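小物の置き場所を決める 発表用メモ(Flilau 勉強会、会場 Jugah 2階)

話す順番は、導入、カードケース、盤と駒、細い棒もの、引き出し、質疑。
導入は短く。自己紹介は司会がしてくれるので省く。
最初のスライドは「大きさがばらばらの小物は、どこに置くか」の一行だけ。読み上げて、そのまま写真へ進む。
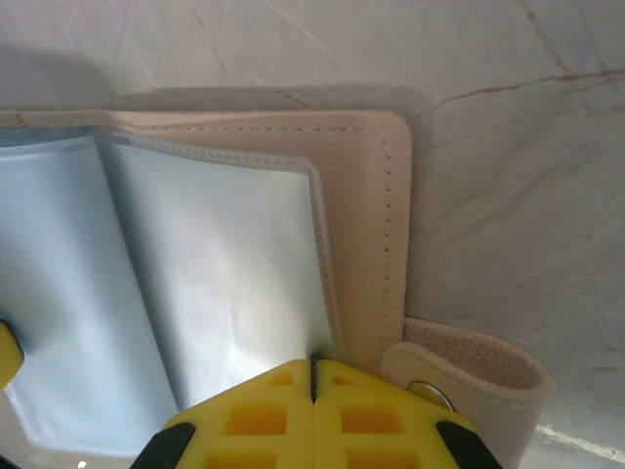 開いたカードケース。ベージュ、面ファスナーのついた留め具。

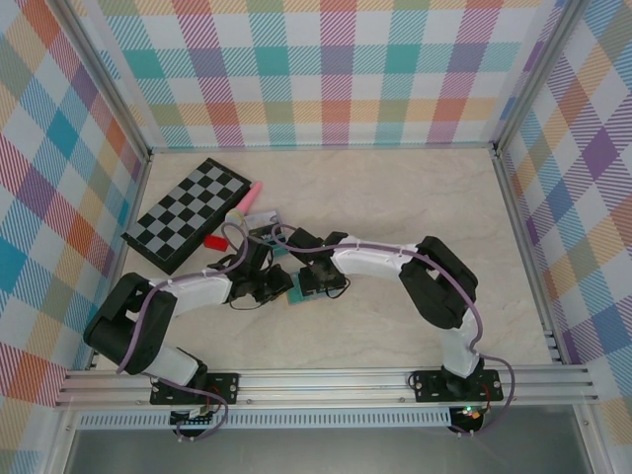
折りたたみのチェス盤、赤いブロック、筒形のもの。

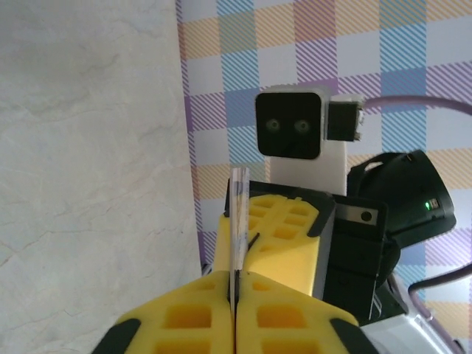
透明な細い棒。ストローかもしれない。

家の中の物を片づける話になると、本棚や衣類から始める人が多い。今日はその逆で、手のひらに乗るくらいの物だけを扱う。量としては少ないのに、探している時間はこちらのほうが長い。会場に「今週、家の中で何かを探した人」と聞いて、手を挙げてもらう。挙がらなくても先へ進む。

小物が片づかない家で共通しているのは、置き場所が物の種類で決まっていること。文房具は文房具、遊び道具は遊び道具、と分ける。分け方としては正しいが、遊び道具の箱に薄い物と太い物と長い物が一緒に入り、薄い物が底に沈む。底に沈んだ物は次の引っ越しまで出てこない。
去年の2月、Ulby の片づけ講座で受講者の家の引き出しを見せてもらったときもそうだった。底から期限の切れたポイントカードの束が出てきた。本人は捨てたと思っていた。

そこで形で分ける。平たい物、箱になる物、棒の物。この順に話す。

(スライド送る)

カードケース

平たい物の代表として話す。
カードケースは、カードを入れている間は財布の仲間なので置き場所に困らない。困るのは空のケースのほう。もらい物、買い替えて使わなくなった物、中袋だけ残してある物。空だと軽いので、机の上に出しっぱなしになる。
空のケースは、使う予定が言えるかどうかで決める。「病院の診察券を分ける」のように中身まで言えたら残す。言えなければ箱に入れて日付を書き、次の季節に見直す。その場で捨てさせない。捨てる話をすると会場が固くなる。

手入れについて質問が出やすいので、ここで先に言っておく。
合成皮革の表面は、水で湿らせて固く絞った布で拭き、乾いた布でもう一度拭く。アルコールの入ったシートは表面の加工によって曇ることがあるので、まず裏の目立たないところで試す。縫い目に沿って汚れがたまっているときは、乾いた柔らかい歯ブラシ。こするよりも払う感じ。
中の透明な袋は、長く重ねておくと袋どうしが貼りつくことがある。薄い紙を一枚はさんでおけば足りる。印刷のある紙は避ける。インクが移る。
袋にしわが寄ったとき、ドライヤーで伸ばそうとする人がいるが、やめたほうがいい。本を載せて一晩置いて、それで直らなければそのまま使う。使うのに支障はない。

面ファスナーの留め具。
毛羽やほこりが絡むと留まりが悪くなる。爪楊枝でかき出すか、粘着テープを押し当ててはがす。しまうときは必ず閉じる。開いたままだと隣の布物にくっつき、ニットの場合は糸が出る。自分もマフラーを一本だめにした。この話は時間があればする。
スナップ式のケースなら、閉じてしまっても開いてしまってもよい。ただし、固いスナップを無理に引っ張ると革のほうが先に伸びる。金具のすぐ横を持って開ける。

カードを入れすぎると背が割れてくる。閉じたときに表紙が浮くようなら多い。枚数で覚えるより、閉じ具合で見てもらうほうが伝わる。

ここまでで5分。延びていたら留め具の話を短くする。

(スライド送る)

盤と駒

折りたたみの盤は、閉じると箱になる物と、ただの板になる物がある。箱になる型なら駒を中に入れて、それで一つの物として扱える。板になる型は駒の行き場が別に必要になる。
駒を袋に入れるか箱に入れるか。袋のほうが場所をとらないが、口ひもがゆるいと引き出しの中でこぼれる。箱は重ねられる。Prekoteo の仕切り箱を使っている人が受講者に多く、自分も一つ持っている。宣伝と受け取られないように、似た形の箱なら何でもよいと言い添える。百円店の石けん箱でも間に合う。
盤を縦に置くか横に置くか。蝶番のある盤は横に寝かせるか、蝶番を下にして立てる。蝶番を上にして立てると、留め具がゆるんだときに中身が全部落ちる。これは一度やると覚える。できればやらずに覚えてほしい。

磁石の入った盤について。
持ち運び用の小さい盤には磁石入りの物がある。磁気ストライプのカードのそばには置かない。カードケースと盤を同じ引き出しに入れたくなるが、磁石入りかどうかを先に確かめる。クリップを一つ近づければわかる。

ブロックや筒形の物のように、どの遊びの部品かわからなくなった物。
どこの家にもある。もとの箱に戻せないので、机の端にいつまでも残る。
専用の場所を一つだけ作る。名前は「保留」でも「迷子」でもよい。ふたのない浅い器にする。ふたがあると中を見なくなる。2週間に一度のぞいて、もとがわかった物から戻す。
子どもがいる家では、子どもに聞くのが早い。大人が首をひねっている部品を、見た瞬間に何の部品か言う。小さい部品を口に入れる年齢の子がいるなら、浅い器はやめて高い棚へ。ここは必ず言う。

同じ色でそろえてしまう人がいる。赤い物は赤い物どうし、見た目はきれいになる。飾るならそれでいい。使う物のしまい方としては、次に出すとき三か所を回ることになるのですすめていない。

(水を飲む。会場の後ろの人に声が届いているか確認)

細い棒もの

ストロー、マドラー、箸、竹串、編み針、鉛筆。
棒の物は寝かせると転がり、立てると倒れる。立てるなら、器の高さを棒の長さの半分より少し高めにする。それより低いと、一本抜いたときに残りが傾いて器ごと倒れる。
透明な物は見失いやすい。白い器や明るい色の引き出しに入れると、ないように見える。濃い色の布か紙を底に敷く。黒い画用紙で十分。
繰り返し使うストローは、洗ったあと中まで乾かしてからしまう。細いブラシを通し、斜めに立てて水を切る。急ぐときは軽く振る。湿ったままふたつきの容器に入れると、次に開けたときににおう。
先のとがった物は、とがったほうを下に。編み針は両方とがっているのでキャップをつける。キャップをなくした人は、消しゴムを小さく切って刺しておく。
輪ゴムで束ねる方法は短い間ならよい。長く置くとゴムが溶けて棒に貼りつく。紙の帯を巻いて端をテープで留めるほうが長持ちする。

(スライド送る)

引き出し

形ごとに分けた物を一つの引き出しに戻す。
まず引き出しの内側の深さを測る。外側の高さを測ってくる人が多いので、内側、と二度言う。うちの机は内側の深さが76ミリ。これだと平たい物は立てて入れられず、寝かせることになる。カードケースは奥に一段だけ、重ねない。手前に棒の物。盤は入らないので棚へ回した。
深さが足りないとき、重ねて押し込むと、閉まるが開かなくなる。定規を差し込んで押し下げれば開く。これは実演してもいいが、前回は会場の机に引き出しがなかったので、今回も確認してから。

仕切りは買う前に厚紙で作る。菓子箱の側面を切って、折って立てるだけ。しばらく使って位置が決まったら、同じ寸法の物を買う。厚紙のままでも困らなければ買わなくてよい。自分の机はいまも厚紙のままで、角が少しつぶれている。
買うとしても、一つ200円を超える仕切りは、家中の分をそろえると案外な出費になる。まず一か所だけ。

ラベルについて。
引き出しの外に貼ると家族にも伝わる。小さい紙に太いペンで、物の名前をそのまま書く。「いろいろ」と書かない。書きたくなったら、それは分け方をもう一度見るところ。
貼ってはがせるテープを使う。きれいな文字で印刷したラベルは、中身が変わっても直すのが惜しくなり、そのまま残る。手書きなら気軽に書き直せる。

家族と共有する場所では、勝手に決めない。自分の引き出しを一つ片づけて、しばらく使って見せる。聞かれたら説明する。聞かれなければ放っておく。

質疑で出そうなこと

捨てる基準を教えてほしい、と言われたら。
今日の話は置き場所までと答える。捨て方は Flilau の次の回で別の人が話す予定なので、そちらを案内する。

思い出の品はどうするか。
使う物と混ぜない。別の箱に入れて、箱の大きさを先に決める。

机の上に何も置きたくない人もいる。
それでもよい。ただ、毎日使う物まで引き出しに入れると、戻すのが面倒になって結局出たままになる。毎日の物は、浅い皿に載せて机の隅に置いておくくらいがちょうどいい。

カードケースの表面がべたついてきた。
合成皮革の劣化なら、拭いてももとには戻らない。中の袋が使えるなら袋だけ抜いて使う。隣の物に色や粘りが移る前に離しておく。

面ファスナーの、柔らかい側がへたった場合。
縫い直しができる人は交換。できなければ太めのゴムを一本かける。見た目は落ちるが閉まる。

配布物は一枚。表に引き出しの測り方、裏に手入れの表。Ulby の講座で配ったものと表は同じ、裏は今回直した。余りは受付の横に置いて帰る。

終わったら机をもとの並びに戻す。プロジェクターの変換ケーブルは会場の備品なので、Jugah の受付に返す。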